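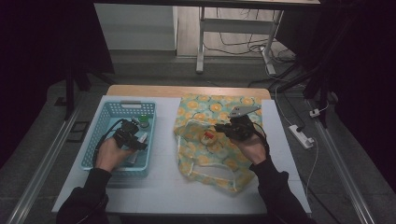

Hi, I'm Remedios, and I run Clavik.

We're a small company that teaches robots everyday jobs by doing those jobs ourselves, over and over, with our own hands. If you've landed on this page you probably got here from a talk, a job ad or somebody at Kamero (hello, Kamero people!), so I'll try to cover who we are, how we work and what it's like to work with us.

How we started

I spent years setting up arms for packing lines, the kind of work where you type in a position, run it, swear a little and type in another position. It's fine when every box is the same. Then a customer asked me if the same arm could put away a bag of toiletries, and I laughed, and then I went home and couldn't stop thinking about it. Soft bags fold over on themselves. Bottles roll. Jars are slippery at one angle and easy at another. A six-year-old can do it and I had no idea how to write it down.

So I quit writing it down. Unai Cuesta, who I'd worked with at Bustamante, had been building hand-held grippers in his kitchen, and he brought two of them over one evening in December. We cleared my dining table and moved things in and out of a basket until about midnight. It was slow and we dropped a lot of stuff, but by the end of the night we both knew this was the job we wanted. Clavik was registered a few weeks after that, and my dining table has never been the same.

What we do all day

Mostly, we demonstrate. One of us stands at a table with a gripper in each hand and does a task the way we'd like a robot to do it: takes small things out of a basket, sorts them, sets them down, packs a pouch, tidies up after. The grippers record how the hands move and when the jaws open and close, and that recording is what the robot learns from later on.

We like the hand-held method for anything on a tabletop. You feel the weight of the thing you're picking up, you feel it start to slip, and you fix it without thinking. All those little fixes end up in the recording, and they're worth a lot to us. A perfect run teaches the robot how things go when they go well. A run where the bottle turned in the jaws and the person set it down and tried again teaches it a good deal more.

We also do remote control – the operator sits in the next room with a pair of handles and drives a real arm from there. It's harder on the operator and a lot harder on the arm, but some customers need it, mainly when the robot has a reach or a wrist that doesn't match a human's. Booker Tran runs that side. He came to us from crane work and has the steadiest hands I've ever seen on a person who drinks that much coffee.

Most projects start by hand and move to remote control near the end, once we know the task well enough not to waste anybody's afternoon.

The two-handed stuff

This is the part I could talk about for hours, so stop me! A lot of the robot work out there uses one arm. Real housework almost never does. You steady the bag with one hand and reach in with the other. You hold a thing up out of the way while you look for the other thing. When people first pick up our grippers they forget they have a left hand at all, and it takes a few days before both sides wake up and start helping each other.

Our tasks are built around that. Bags and baskets come up again and again because a soft container and a stiff one ask for completely different habits, and we want the robot to have both. We swap the objects constantly, we turn the basket, we start with the bag flat or rumpled or half full. Thérèse MacLeod plans the object sets and she's wonderfully mean about it. If a tube is easy to grab, she'll lay it on the diagonal.

For our biggest project so far, the Clernum set, we recorded 1,381 demonstrations of bathroom and travel items going in and out of bags and baskets. We kept 1,178. The rest got thrown out for dull reasons: a tracking dropout, a cable caught under an elbow, someone stopping halfway to answer a question. Thérèse went through every one of them herself and then took a very long weekend. There were 71 different objects in the end, and I still recognize them when I see them in the drugstore.

Who we are

There are five of us.

Remedios Toledo (me) – customers, money, and a couple of recording shifts a week, because I'd miss it.

Unai Cuesta – the grippers. He designs them, prints them, fixes them and listens to our complaints about them. The current jaws are his ninth try and he's already unhappy with the tips.

Thérèse MacLeod – task planning and checking the recordings. If you send us a task request, she's the one who'll write back with twenty questions. Please answer them all.

Booker Tran – remote control, plus anything that needs lifting.

Nerea Pastor – training and testing. Nerea takes what the rest of us recorded, trains a robot on it and tells us what we did wrong. Usually it's something like "you all reach from the left," and usually she's right.

How a project goes

You tell us what you want the robot to do, and you send us the things it'll be handling. Real ones please, with the labels on. We try the task at the table for a day and come back to you with a plan, a price and a list of the ways it could go badly. If you're still happy, we record in short blocks, an hour on and a good break off. Tired hands get sloppy in a way that shows up in the data, so we don't push it.

Nerea trains on the first batch early, while we're still recording. That way we find out in the first week that the robot hates clear plastic, and we can go get more clear plastic. You'll see her test videos as they come in, including the bad ones. Some customers find this alarming at first! They get used to it.

What we won't take on: anything with blades, anything with live animals (yes, we've been asked) and anything where we'd have to record people who haven't agreed to it.

Coming to see us

We love visitors. You can try the grippers, and we'll let you have a go at the remote arm if Booker's in a good mood. Wear long sleeves in a plain dark color if you're planning to join a recording, leave rings and watches in your bag, and mind the cables on the floor on your way around the table.

School groups are welcome too, up to ten at a time. The kids are better at it than we are, especially the ones who play a lot of video games, and Booker has stopped keeping score.

Working here

We're looking for two part-time demonstrators right now. You don't need a robotics background. Unai does, Nerea does, the rest of us learned on the job. What helps is patience, decent hand control and being able to put the same jar in the same basket for the fortieth time and still notice that something felt different. Left-handers, please apply – we're badly short of you, and Nerea will be thrilled.

Shifts are four hours, paid breaks included, and you'll train with Thérèse for your first week. Use the contact form and put "demonstrator" in the subject line so it comes straight to me.

Page last updated 9/24/25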